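财务管理课程项目报告:一家小型文具批发商的营运资金分析

课程:财务管理基础
小组:第二组
指导老师:Leandro Aguirre
提交日期:2018年4月16日

一、我们为什么选了营运资金

开学第一次分组的时候,老师给了一张选题单,有资本预算、有股利政策、有债券估值,我们组几乎没怎么争就圈了营运资金管理。说起来有点不好意思,当时的想法很简单:这一章的公式看上去最短。做到第二周我们就知道自己想错了。公式确实短,可是每个公式里的每一个数都要问一句“按什么口径算”,问下去就是一整晚。

不过我们真的很喜欢这个题目!它离日常经营特别近,货什么时候进,钱什么时候收,账什么时候付,全都是一家小公司老板每天要操心的事。课本上的资本资产定价模型也很漂亮,但很难让人联想到仓库里的一箱笔记本。营运资金就可以。

我们的分析对象是Willitz,一家做文具和办公耗材批发的小公司,客户主要是学校周边的零售店和几家培训机构。公司给了我们上一年度的简化资产负债表、利润表,还有一份按客户汇总的应收账款清单。出于保密的约定,报告里只写我们自己算出来的周转天数,金额和客户名单都不列。

二、要回答的问题

我们把题目缩成了下面几个问题:

Willitz从付钱买货到把钱收回来,一共要等多久?

这段时间里,哪一段最长,哪一段最有可能缩短?

如果公司给客户提供现金折扣,划不划算?

原本还有第四个问题,想比较银行短期借款和供应商信用的成本,写到一半发现手头没有贷款合同,利率只能靠猜,就删掉了。老师在中期检查时也说,少一个问题,把剩下的做扎实比较好。

三、概念整理

这一部分是给没上过这门课的同学看的,也是写给我们自己复习用的(期末真的会考)。

营运资金有两种说法。广义的营运资金就是流动资产总额,狭义的叫净营运资金,等于流动资产减去流动负债。我们组里一开始有人用前一种,有人用后一种,两个人在同一张表里填数,结果合计怎么都对不上,查了整整一个下午。从那以后我们约定,报告里凡是写“营运资金”的地方,一律指流动资产减流动负债。

现金周转期的公式是:

现金周转期=存货周转天数+应收账款周转天数-应付账款周转天数

存货周转天数看的是货物在仓库里平均放多久,用平均存货除以营业成本,再乘以365。应收账款周转天数看的是卖出去以后平均多久收到钱,分母换成赊销收入。应付账款周转天数看的是我们欠供应商的钱平均拖多久,课本用的是营业成本,有的教材用采购额。两种做法得出来的结果会有差别,我们跟着课本走。

还有一个地方特别容易错:平均余额。如果只拿年末数,碰上有明显淡旺季的公司,结果会偏得厉害。文具批发正好就是淡旺季很明显的行业,开学前备货,放假后清库存。我们用的是各季度末余额的平均数,比年初加年末除以二要细一点。

四、数据处理的过程

数据是二月拿到的。第一眼看过去挺干净,录进表格之后问题就一个一个冒出来了。

应收账款清单一共有265条记录,每一条是一张未收或者当年已收的发票。里面有同一个客户用两种写法登记的,也有把退货写成负数发票的。我们先统一客户名称,再把退货冲到对应的原始发票上。找不到原始发票的退货,就单独放一张表,在计算时从该客户的余额里扣掉。

存货方面,公司用的是月末加权平均法。我们组有同学一直以为先进先出才是“标准答案”,还专门去翻了准则,翻完之后给大家讲了一遍,讲得比课堂笔记还清楚。结论是两种方法都可以用,关键是前后各期保持一致,换方法要披露。

应付账款最简单,供应商少,主要是Devent和Olmedo两家,前者供纸品,后者供笔类和文件夹。两家的付款条件不一样,Devent要求月结,Olmedo则可以多宽限一些日子。

中间我们重做过一次表。第一版的公式是手工往下拖的,有一列引用跑偏了,把平均存货连到了应收账款上,算出来的天数看着还挺合理,所以谁也没怀疑。后来是两个人各自独立算了一遍,拿结果对照才发现。这个办法很笨,但我们强烈推荐给下一届的同学!打印出来的草稿也留了一部分,上面全是红笔,答辩的时候带去给老师看过。
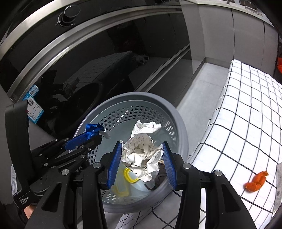

五、计算结果

Willitz的存货周转天数是68天。对文具来说这个数字不算特别高,纸和笔不会坏,压一压也没什么,但我们觉得还有空间。公司的进货习惯是开学前一次备足,几类慢销品就一直陪着畅销品躺在仓库里,到年底才打折处理。

应收账款的情况要分开讲。培训机构的付款非常规律,几乎都在约定的信用期之内。零售店就参差不齐了,有几家常年拖到信用期之后很久。我们按客户做了账龄分析,超过信用期的余额集中在少数客户身上,绝大多数小店其实都守约。看到这张图的时候大家都挺兴奋的,因为它直接告诉公司该去找谁谈,不用对所有人一刀切地收紧政策。

应付账款周转天数是20天,明显短于存货周转天数。也就是说,公司付给供应商的钱,远远早于把货卖出去的时间,中间的缺口都要自己垫。公司负责人跟我们说,他们一向收到账单就付,觉得这样做生意踏实。这个习惯当然有它的好处,和供应商关系好,缺货的时候对方愿意先发给你。可是从现金周转的角度看,Olmedo给的宽限期基本没有用上,相当于有一笔免费的资金放着不用。

把三段加减起来,现金周转期比我们动手之前猜的要长不少。猜的时候每个人都往纸上写了一个数,最接近的那位同学得到了一杯奶茶。

六、现金折扣划不划算

这一节是全组最喜欢的部分,讨论得也最热闹。

设想公司对零售店提供一个折扣:提前付款的客户可以少付2%,不提前付就按原来的期限付全款。对客户来说,放弃折扣的年化成本等于:

折扣率÷(1-折扣率)×365÷(信用期-折扣期)

第一次代数进去的时候我们都吓了一跳,那么小的一个折扣,年化之后居然可以高得那么夸张。原因在于分母上的天数很短,短期的成本放到一年里就被放大了。课本上这一页我们读过好几遍,自己算过之后才真正有感觉。

换到公司的角度,这个很高的年化成本正好就是公司为了提前收钱付出的代价。值不值得,要看提前收回来的钱能做什么。如果公司本来就要靠高成本的借款来备货,那么提前回款可以少借一些;如果账上现金充裕,给折扣就只是白白让利。

我们做了几种假设下的测算,改变的是愿意提前付款的客户比例。比例越高,回款越快,让利也越多。有一点我们一开始漏掉了:原本就会按时甚至提前付款的那些好客户,也会来拿这个折扣。对公司来说,他们付款的时间没变,收入却少了。把这部分加进去之后,方案的吸引力下降了很多。

所以我们的建议是先不推全面的现金折扣,改成只针对那几家长期拖欠的零售店单独谈,把折扣当作一次性的条件,谈成以后恢复正常信用期。同时把Olmedo的宽限期用足,按到期日安排付款,这一条不花一分钱,马上就可以做。

七、和同类公司的比较

为了有个参照,我们还找了Ritedton,一家规模接近、同样做文具批发的公司,对方愿意口头告诉我们大致的天数,没有给报表。按他们的说法,他们的存货周转比Willitz快一些,主要靠小批量多次进货,运费因此也高。

口头的数据不能当作严格的对比依据,口径也没法核对,所以我们只用它来帮助理解两种进货方式的取舍,没有写进计算表。如果下一届的同学接着做这个题目,我们觉得最值得补的就是这一块,最好能拿到两家以上公司同一年度的报表。

八、不足之处

只有一年的数据,看不出趋势。Willitz前一年换过记账软件,更早的数字要人工整理,我们没有时间做。

赊销收入是估的。利润表只给了营业收入总额,现金销售占多少,公司凭经验给了一个比例,我们照用了。这个比例如果偏高或者偏低,应收账款周转天数就会跟着变。

季节性只处理到季度。按月来算会更准确,尤其是开学前后的那几周。

折扣测算里,我们假设客户的购买量不变。现实中折扣也可能带来更多订单,这一层没有考虑。

九、小组分工和一点体会

两位同学负责数据清理,一位负责计算表和复核,一位负责折扣测算,报告由大家分节写,最后统稿。统稿比想象中费劲得多,光是“应收账款周转天数”这个词,四个人写出了三种简称,改到半夜还漏了一处,是老师在批注里圈出来的。

Aguirre老师在中期检查时问过我们一个问题:如果只能跟公司老板讲一句话,讲什么?我们当时支支吾吾讲了一大段,全是比率。现在的答案是:“先看看账单上的到期日再付款。”老板听了以后笑了,说下个月就试试。

财务管理这门课的知识点确实多,每个概念下面还有小概念,刚开始背得头昏脑涨。拿着一家真实公司的账去用一遍,很多东西自己就连起来了,我们几个下学期都打算选高级财务管理,已经在商量题目了!

附录说明

附录一为各季度末余额及周转天数计算表,附录二为账龄分析表(客户名称以编号代替),附录三为现金折扣测算。三份附录随报告纸质版一并提交,需要电子表格的同学可以找第二组任何一位成员要。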